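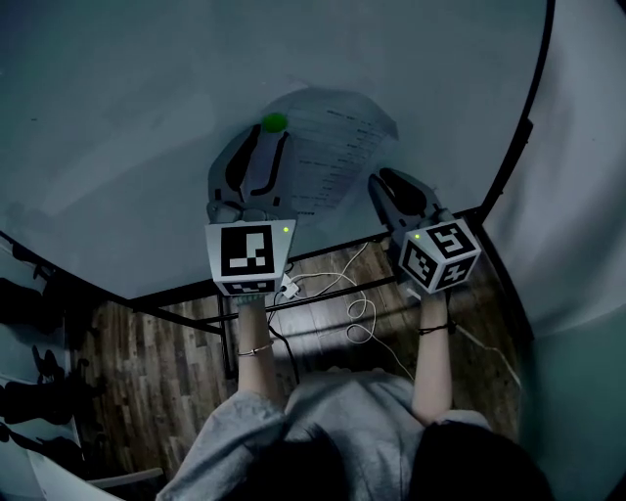 Somebody at the coaches' clinic in Quintanilla told me the radar gun had ruined more twelve-year-old arms than curveballs ever did, and asked why I still carry one. I said I'd answer it in the talk. So that's where I start.

Search this site
Enter keywords
Go

Youth pitching: counting, resting and when to put the gun away
Speaker notes, 11 April 2018

SLIDE 1. Start with the question
Read the radar gun question out loud. Ask for hands: who owns one, who used one this spring. Wait for the hands. Then say yes, I own one, and it stays in the bag until June.
Velocity in a cold month tells you very little. The kids see the number and throw the next one harder, with worse mechanics. I've done it to my own players.

SLIDE 2. What we kept track of
Two seasons of the Ploltau summer league, ages eleven to fourteen. We logged 2,244 innings on paper score sheets. Parents kept some of the books, so a few pages are better than others. Say that early, before someone asks.
For each outing: pitches thrown, days since the last one, and whether the kid caught in the same game. The catching column was my late addition and is missing for the first month.

SLIDE 3. Pitch counts
The trouble is in what the count leaves out. A kid throws 60 in a game, but he also warmed up twice because of the rain delay, played catch with his brother and threw from shortstop for three innings.
Our highest official count was 92. That boy's real total for the day was well past 100 once we added the bullpen.
Do not name the team. People in the room will guess. Move on.

SLIDE 4. Two teams, same weekend
This is the biggest gap in the rules. Travel ball and town ball don't share books. Gemura and Rokbridge both had pitchers who threw Saturday for one club and Sunday for another, and neither coach knew.
Our fix was a card in the kid's cap. Date, pitches, team. The coach signs it after the game. It works when the kid remembers the cap.
Pass the sample cards down the rows. Ask for them back.

SLIDE 5. Practice
Short toss first, then long toss, then the mound. Flat ground on the day after a start, or nothing at all. Nothing is fine.
I like fielding drills for pitchers on rest days: covering first, bunts down the third base line, backing up home. Roll the ball back instead of throwing it.
If there's time, show the towel drill. Check the ceiling height first. I hit a light in the last room.

SLIDE 6. Talking to the kid
"How's the arm?" gets you "fine" every time. Ask him to point to where he feels it. Front of the shoulder, back of the shoulder and inside of the elbow are different conversations. Inside of the elbow means he's done for the day and the parents get a call.

SLIDE 7. Money
Skip if running late. Our league spent 800 dollars on cards, clickers and a rule sheet for every dugout. The clickers went missing and we'd buy cheaper ones next time.

QUESTIONS
Likely ones: curveballs (I wait until high school), weighted balls (no, at this age), winter throwing (take a few months off and play basketball). For anything medical, send them to a doctor.
Collect the cards at the door.

We use cookies to remember your settings. Accept / Manage
Contact | Copyright 2018 | Back to top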